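Minutes of the room users meeting, Buvier House, ground floor
Wednesday, June 29, 2022
Present: the Skolitz group, the Ekent group, the office. Apologies: Sabbagh.

1. Last minutes
They were accepted with one correction: the key for the store room is kept at the office, not in the kitchen.

2. Chairs
We have 21 chairs and three of them are not safe to sit on. Skolitz will ask for a price for the repair. Until then, the three chairs stay in the store room.

3. Whiteboard
Ekent informed that the light makes reading difficult from the right side of the room. It was discussed to turn the board a little – no decision, we will try it first. It was also asked that each group cleans the board after use, including the top part, which is often forgotten. New markers will be bought, five black and two red.

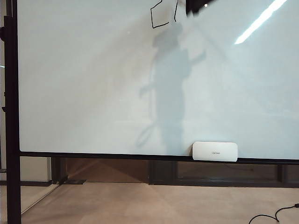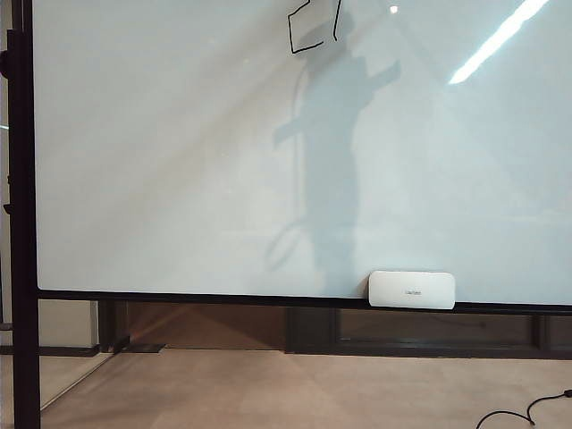
Both pictures: marker lines at the top of the board, and the reflection of the light on the upper right.

4. Kitchen
The Sabbagh group has sent a note about the fridge. Food without a name will be thrown away on Fridays. Agreed.

5. Next meeting
The date will be sent by the office. Ekent writes the minutes.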